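Subject: Re: [homecare] Silicone tools still smell of soap after the dishwasher
To: homecare list

Hello all,

I waited with my reply because I wanted to test first. My English is not perfect, so please ask if something is unclear.

On Thursday a member of this list wrote:

> I replaced all my plastic kitchen tools with silicone ones last
> year. Now everything I cook with them has a taste of soap.
> It is worst with the brush. I use the Prekenix tabs, one per
> wash, normal program. I tried washing by hand and the smell
> is less but it does not go away. Do I have to throw them out?
> Also, is it the same problem with the lids of storage boxes?

No, please do not throw them out yet. I had the same trouble in May, with a spatula and with the seals of my Flavatlow boxes, and it is solved now.

Silicone feels closed and smooth, but it takes up oils, and the perfume in detergent is partly oil. Each wash puts in a little more. When you put the tool in a hot sauce, some of it comes out again. Steel and glass do not do this, therefore you notice it only on the silicone pieces.

What I did, in this order:

First I changed to a detergent powder without perfume. I bought the one from Desedar, but I think any brand is fine if the package says it has no fragrance. If you keep the old tabs, the rest of this will help you for a week and then the smell is back.

Then I boiled the pieces in plain water in a large pot, 2 times, with fresh water the second time. The first water smelled strongly of lemon. Please check before that the handle is also made for boiling. One of mine has a wooden handle, and I held only the head in the water.

After boiling I put them in the oven on a tray at low heat, for one hour, with the window open. Some people on the list wrote earlier that this step is enough alone. For me it was not enough, but together with the boiling it worked. Do not do this with lids that have a hard plastic part. For lids, take out the seal and treat only the seal.

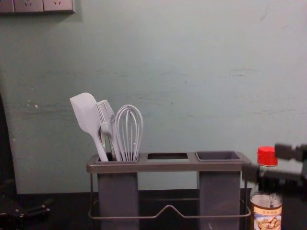
White silicone spatula and basting brush in the holder.

The brush needs more patience. Between the strands there is always old fat, and fat keeps the perfume. I leave it for a night in warm water with baking soda, then I open the strands with my fingers under the tap and let it dry completely before I put it away. If it is still sticky after this, repeat it. Mine needed three nights.

About storage: I do not put them in a closed drawer any more. In my drawer there was also a packet of scented candles, and I believe this made it worse. The moderator's page on the Campos site has a short note about this too, under "odors in rubber and silicone."

To your last question, yes, it is the same problem with the lids. A box that stays closed for weeks collects the smell inside. Store the boxes open, with the lid next to them.

One thing I still do not know. My spatula became a little dull on the surface after the oven. It works as before, but has someone seen this too, and does it become worse with time? I would be glad for an answer on the list, not only to me privately.

Best regards from a kitchen without lemon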